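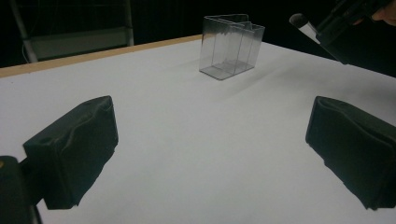 Home | Syllabus | Handouts | Readings | Lab Safety | Contact

This site uses cookies to remember your login. Accept | Settings

Introduction to Automation
Handout for the Nurnden open day visit
Instructor: Rehema Shemweta

These are the notes from our visit to the Nurnden workshop, typed up for those who attended and for those who had a dentist appointment. There were 19 of us on the sign-up sheet. The material counts for the written assignment, so please read past the part about parking.

Parking

Use the lower lot. The upper lot belongs to the bakery next door, which has strong views and a tow truck on call.

1. What we went to see

Nurnden spends its open days showing how people teach handling tasks with hand-held grippers. A person picks up the tool, does the job with it, and a camera on the tool records the job from the tool's side. Later the recordings are used to train a robot arm that has never met the person and can't ask what they meant. Some of you came expecting the arm. The arm was on the poster. The poster was very good.

Before the demonstration we got a talk on the history of the workshop, which started as a door hinge business. I have left it out of these notes. If you enjoyed it, the speaker would love to hear from you.

2. The table

Look at the picture at the top of this handout with section 3 of your reader open. You are seeing what the gripper's own camera sees: its two black fingers near the bottom, a lot of pale tabletop, and a clear box farther off. A second hand-held gripper is up in the right corner with somebody's fingers around it.

Most of you wrote down "boring table" and stopped. Write down more. A plain table is a choice with costs and benefits. It makes objects easy to pick out, and it makes it easy for a system to learn that all tables are plain. Your kitchen table has mail on it. Mine has mail from February.

The clear box deserves a paragraph of its own in your assignment. Transparent objects are a nuisance for machine vision. You find them by their edges and by the bits of light they catch, and the table shows straight through the walls. People cope because we have walked into enough glass doors. Consider how you would label the inside of that box in a recording, and where you would say the wall is.

3. Fingers and what covers them

The finger pads in the picture are dark and creased. One group called them fabric and another called them rubber, and they argued it out all the way to the bus. From a picture, either answer will get full marks if you say you're unsure. What I want is what a soft or wrinkled surface does to a grip:

- It can give a little and spread the load.
- Friction depends on how the surface sits, so a fold in the wrong place matters.
- Coverings wear, and a worn pad grips differently from a new one. Recordings made with both are two slightly different datasets wearing the same name tag.

The other gripper has a short light-colored rod with a rounded black tip sticking out of it. Compare the rod with the pads. Which jobs would you give to each? "Poking" is acceptable as a first answer. It isn't acceptable as the whole answer.

4. Two tools, one table

Think about the view from one gripper when a second tool is working nearby. Two points from the discussion:

First, each camera sees part of the job. If the tool in your hand is turned the wrong way, the other one can do something important out of view. Your recording will then contain a small miracle: an object that moved by itself.

Second, timing. If the two recordings don't share a clock, you have to line them up afterward. Our host described doing this by hand for a project called Kironetti and then looked out of the window for a while.

Someone asked why you wouldn't film everything from the ceiling and be done with it. You can, and people do. A ceiling camera gets the whole table and the backs of everybody's heads. The camera on the tool stays close to the contact, where the trouble usually is. Many setups use both and then argue about storage.

5. Terms used on the day

Demonstration: one recorded run of a task, start to finish. Also the word for the whole event, which caused some confusion over lunch.

Occlusion: something is in the way. Usually a hand.

Episode: what Nurnden calls a demonstration when they want it to sound longer.

Prarnidard: the in-house program for trimming recordings. You don't need to spell it in the exam.

6. Written assignment

Hand in 3 pages, single sided. Cover the following in any order you like.

a) Pick a small household task and describe how you would record it with hand-held grippers. Say how many tools you need and what each one can't see.

b) Discuss one object that would be hard to detect and explain why. You may use the clear box, but so will everyone else, and I'll be reading them all in one evening.

c) Name 4 things you would change between recordings so that the result works outside one room. Light is a fine start. "The vibe" was submitted last year and did not score.

Please don't copy from the Nurnden leaflet. I have the leaflet. It uses "seamless" in a sentence about a device with a visible seam.

7. Reading

Chapter 4 of the course reader, on contact and friction. The Mollel notes on transparent objects are on the shelf outside my office. They're stapled in the wrong order, so go by the page numbers.

Office hours are unchanged. The umbrella left on the bus is in my office too, and it drips.

Handout posted April 5, 2023

Comments (3)

benchtop_lou: Is the history of the hinge business going to be on the exam? I took two pages of notes on it.

R. Shemweta: No. I'm sorry for your loss.

kitfox: For part (a), can the task be folding a fitted sheet? I can't do it with my own hands, but I feel the assignment allows it.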